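May 2023, Nosthorpe, training shed

Deep pressure trial, second block. Writing this up before Birutė does, because hers will be kinder.

The claim we were given: a dog that has learned to lie across a person's lap on cue will, after enough repetitions, start doing it unprompted when the person is upset. Poulain's course notes say 300 repetitions. No source for that. I asked them for one in December and got a brochure.

We're at 400 with Clukska and I have seen her offer it on her own twice. Both times I had a pocket of liver and was sitting in the chair where she always gets liver. I would not call that reading a handler's distress. Murdo Kerr would, and has, in an email to the placement side, and I wish he'd asked me first.

What she can do: the cue is solid. Chin down, front legs over, full weight, holds until released. She'll do it on the low bench, the sofa and the car seat. Not on the folding chair, which slides, and I don't blame her. Longest hold was 21 minutes and she was asleep for a good part of it. Whether a sleeping dog counts as working I leave to others.

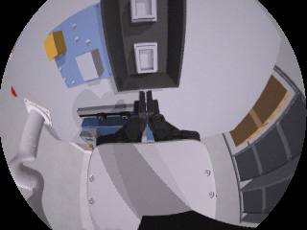
Changed the room round after lunch, to get rid of the chair as a clue. Same handler, same coat, no food on the person, reward thrown from behind the door by Birutė. First go, Clukska went and stood where the chair used to be. Second go, she sat and looked at the door. Cue given, she did it straight away. So the behaviour travels well enough and the "alert" part, so far, doesn't exist.

Birutė's view (Kazlauskienė, for whoever files this) is that acted distress is no use because dogs know we're acting. Possibly. It's also the sort of argument that can never lose. If she's right we need real episodes, and the only person who can give us those is the veteran on the list, who shouldn't be used as test equipment. I said so and we left it there, a bit stiffly.

The Sterell harness: rubs behind the left elbow, same as the last one. Back to the old webbing. They say it needs breaking in. So did the last one.

To do
- Blind the scorer. At present whoever writes the sheet also knows when the cue is coming, and my own sheets are no better on this.
- Drop the word "alert" from her record until we have something to put under it.
- Blocking in queues: fine outdoors, poor in the post office. Needs more people standing behind her, and ones she doesn't know.
- Ask Murdo to take back the line about "senses anxiety". The family will read it and believe it.
- Rubber feet for the folding chair.

Good dog, though. Would place her tomorrow for the cued work.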